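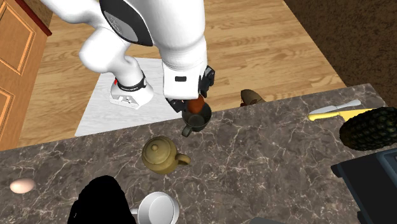 Prisorlow: progress report to the Nurnmont Fund
2025-03-05

We're very happy to send you our second report on the Prisorlow profile pages, and there is a lot to tell you! As you'll remember, your grant pays for us to rebuild the biography side of the site, covering online creators, child performers who have grown up, and people from reality television. When we wrote to you in December we had a style guide and a long list of names. Now we have pages that people are reading.

Profiles finished

The target for this period was 200 checked profiles and we have published 206. The extra six came from the Gbeho music list, where several of the singers share managers and the same answers served for more than one page (a nice surprise after a slow start). Every profile now opens with the same short block: name, what the person is known for, where they work, and the platforms they use. Readers told us they hated scrolling past three paragraphs of padding to find out who somebody was, so the padding has gone.

Dates of birth and family details

This has been the hardest part and also the bit we've enjoyed most. The old pages were full of birthdays copied from other sites which had copied them from each other, and a fair few disagreed with themselves between the first line and the last. We now print a date only if the person has given it publicly or their agent has confirmed it. Where we can't confirm it, the line is left off. The same goes for height, earnings and relationships. The "net worth" box has been removed from every page, old and new, and we don't miss it.

For anyone under eighteen we go further. We don't name schools, home towns or brothers and sisters who aren't public figures themselves, and a parent or guardian can ask for a page to come down without giving a reason. We have had two such requests and took both pages down the same day.

Corrections

The correction form went live on every profile and the messages are brilliant. Fans know so much! We've had wrong tour years put right, a missing stage name, and a very long and cheerful note about the order in which the Flerkelach sketch series was released. We check each one before changing anything, and the bottom of the page shows when it was last altered.

What's behind

Pictures of the people profiled are going slowly. Agents are happy to help but tend to send files with no permission attached, and we won't use those. Most profiles are running as text only for now. The search page also still struggles with nicknames and with twins who share an account, and our developer is working on both.

Money

Spending is in line with the budget you approved. We've used less than planned on picture licences, for the reason given above, and would like to move part of that line into checking hours. A revised sheet is attached for you to agree.

Next period

We'll start on the Flerkelach cast, finish the Gbeho list and go back over the oldest pages on the site, a few of which still describe people as "upcoming" who have since retired. We'd love to show you the correction queue on a call if that would be useful, and can fit round your dates.

The Prisorlow editorial team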